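4.2 Open-day demonstration

The second public session was held in June 2024 as part of the Erka open day. Visitors were shown the jewelry sorting task from the Golico set, in which beaded pieces are moved one at a time with hand-held grippers and placed in a cardboard box. Over the day 59 visitors watched at least one full run, and 41 of them filled out the comment card. Figure 3 gives two views from the gripper camera.
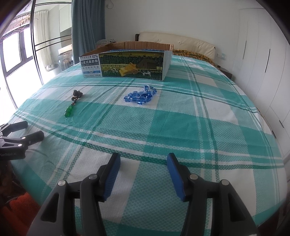
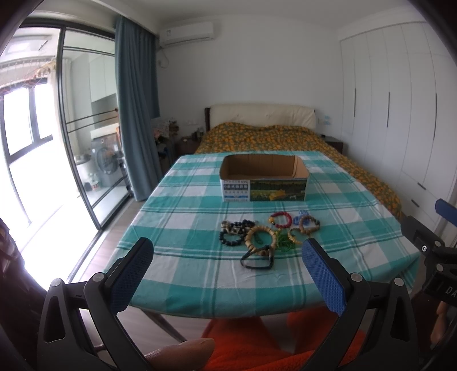
Figure 3. Gripper-camera views of the jewelry task, each with the open box on the far side of the plaid cloth. The first has a coiled strand of translucent blue beads and a small ornament with a green pendant; the second has a mixed pile of bracelets.

Sorcha Menzies wrote on her card that the strands bothered her more than anything else in the task, because a string of beads has no fixed shape and she could not tell where she would take hold of it herself. She asked whether a piece lifted by one end should count as picked up while the rest of it is still touching the pile. Our scoring rules did not cover this. We had logged a pick as soon as the fingers closed and moved upward, and after the session we changed the rule so that the whole piece must clear the cloth.

Under the new rule, 107 picks from the open day were scored again by two raters working separately. Disagreements were settled by watching the recording a second time. The earlier Testa session was not rescored, and its results are reported in Section 4.1 under the old rule.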